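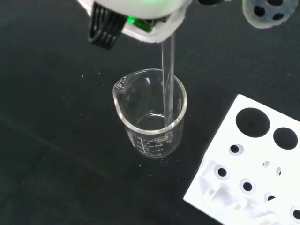 Notes on the Borport Reading Room

The Sternard bequest of regional newsletters is now open to readers on application. It comprises 554 bound items, 13 of which remain with the conservator. 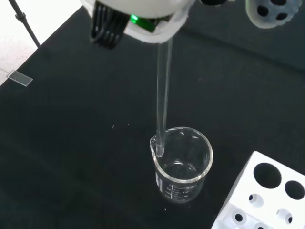

Cataloguing has followed the order in which the donor shelved the collection. Titles are entered as printed, including those whose spelling changed between years. Readers should treat the early paper with care; a clear glass rod is slender, yet it will tolerate more handling than these margins. Pencils only are permitted at the desks.

Requests for the Luria supplements should be lodged in writing, and colour reproductions

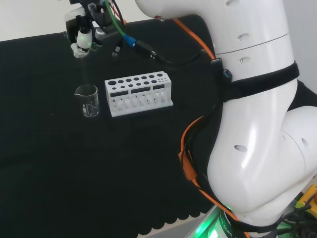 are subject to the centre's usual schedule of fees. Photocopying of folded maps is not permitted. 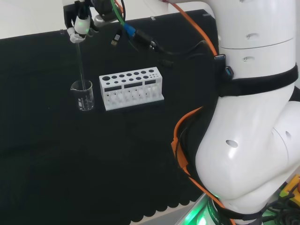
Vol. 13, No. 2

The index to this volume will be issued in July. Corrections may be left at the front counter.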